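Print this message
E-mail this message to a friend

Metanura users list
Subject: Re: gripper keeps moving after protective stop
From: Viorica Ene

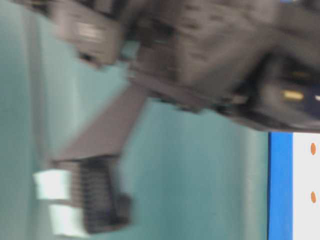
Hello Domnica, hello all,

Thank you for the detailed answer. I did the tests you asked for and I have now some results, but not yet a full explanation.

First, to repeat the problem for those who did not read in April. The arm at our Zornoddale site goes into protective stop as it should, the controller shows the stop, and the arm brakes. But after this the wrist makes one more turn, quite fast, and only then stays still. It happened 5 times in more than 2,000 cycles, always on the way back from the place position, never with a part in the fingers.

Domnica Toma wrote:

> Before you change any hardware, please check which side sends
> the last command. With the Tramer bridge we have seen old
> targets stay in the queue when the link drops for a moment.
> The bridge sends them when the link returns, and if the brake
> on the last joint is released too early, the joint will follow.
> Can you log both sides with the same clock? Also please tell
> us the brake delay you have set. And keep everyone outside
> the fence, also when the screen says "stopped".

The brake delay was 70 ms on all joints. I did not set this value myself, it came with the configuration we copied from the older cell. I know now that I should have checked it.

I logged both sides during the night shift. In cycle 635 the fault came again and this time I have it complete. The controller reports the stop. The link to the bridge is lost for a short time. When it comes back, the bridge sends two targets that are older than the stop, and the wrist joint accepts the second one. The other joints refuse it. So your idea about the queue seems correct to me, but I do not understand why only one joint accepts.

What I changed until now:

- the bridge clears its queue at every stop
- speed of the wrist is limited on the return path
- the reset button works only when the gate is closed and locked

With these changes I could not produce the fault again, but it is rare and I do not want to say it is solved. The cell stays out of production. No person was hurt. One colleague had his hand already on the gate handle when the wrist moved the third time, and after that we cut the power at the main switch before anyone goes in. I ask others with the same bridge to do this also.

Two questions:

1. Is there a parameter in Metanura which tells a single joint to ignore targets with an old time stamp? Pop has it for the complete arm, but I do not find it for one joint.

2. Does somebody have the wrist brake on a separate relay? Ours is, and it is the only difference I can find between this joint and the others.

I can send the log to anyone who wants to look at it. It is long, so please write to me directly and not to the list.

With kind regards,
Viorica Ene

Print this message
E-mail this message to a friend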